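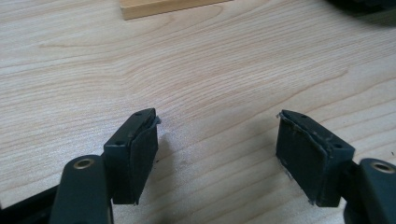

Keeping Theater Programs, Stubs and Other Paper You Swore You'd Frame

Posted Tuesday, January 12, 2021 in Home & Hobby

My collection stands at 714 programs, and I can remember the plot of maybe a third of them. If yours has also outgrown the drawer, these are the habits that have kept mine readable and mostly flat.

Take the staples out of anything older than you are. Slide a butter knife under the prongs, bend them up, and pull from the other side. Rust stains don't come out, and the lead tenor will have one across his forehead forever.

Store programs upright, like records, with a piece of stiff card every inch or so. A stack looks tidy until you want the one on the bottom.

Thermal-printed tickets fade to plain white in a sunny room. Photocopy them the week of the show and file the copy with the original. I have a very nice blank rectangle from a farewell concert at the Harus.

Skip the sticky-page albums. They hold on to paper with more conviction than most critics hold an opinion. Photo corners cost little and let go when asked.

Pencil the date and seat number inside the back cover. Ballpoint presses through, and felt tip bleeds into the ads.
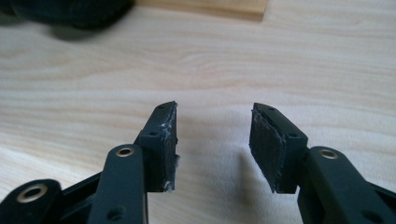 Souvenirs that aren't paper

Tour T-shirts: wash inside out, cold, and hang to dry. The dryer will crack the print by the second act.

Confetti: throw it away. If you can't, put it in a jar with a lid that screws on, and keep the jar somewhere the cat doesn't go.

Posters: roll them with the printed side out, around a wide tube, and they'll lie flatter when you finally get to the frame shop. Mine from the Nalumeck festival has been waiting to be framed since April of a year I won't specify. The quote was $228 — more than the seats, the parking and the terrible wine put together.

More from this column: Out the Door by Curtain Time

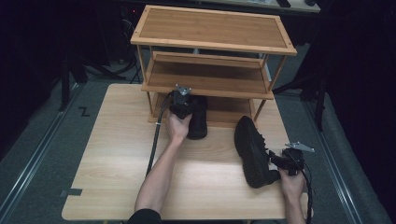 Reading time: 2 minutes

Lay out everything the night before, tickets included. If they're on your phone, charge the phone.

Brush velvet with a damp sponge, always in one direction. Coat-check lint responds better to packing tape than to any roller I've bought.

Unwrap your cough drops at home and carry them in a small tin lined with a tissue. The whole row will sleep better.

Leave 50 minutes earlier than seems sensible if you're headed for the Budetti, where the parking garage was apparently designed by someone who disliked musicals.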